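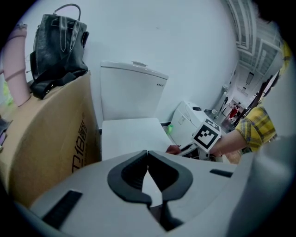 Clearing the floor around the toilet

8/4/20

The bathroom has been serving as overflow storage since we moved to Jerkow in June. The cistern needs a new fill valve, and the work requires clear floor on both sides of the bowl.

Current state: the toilet stands against the back wall, lid closed. To the left is a large cardboard box with T16 printed vertically on the side, and my black leather bag is on top of it. The tall pink cylinder is next to the bag.

Clearance

I want 60 cm of free floor to the left, enough to kneel and reach the shutoff with a wrench. The box is the main obstruction. It goes to the hall closet, where the shelf is 245 cm up and the space under it is open. Cardboard should not stay in a bathroom in any case. The bottom panel takes up moisture and the glued flaps let go.

The bag gets a hook on the back of the bedroom door. Leather with contrast stitching shows water marks along the seams first, so it gets wiped down and aired before it is hung up.

Small items

The small bright green object on the floor by the base of the toilet gets picked up before any work starts. Small parts end up under a knee or in the floor drain.

Parts

The valve is a Poment bottom-entry type, adjustable to 217 mm. Tank lid off first, button assembly set aside on a towel. I allow 21 minutes for the swap, plus a second check of the supply nut the next morning.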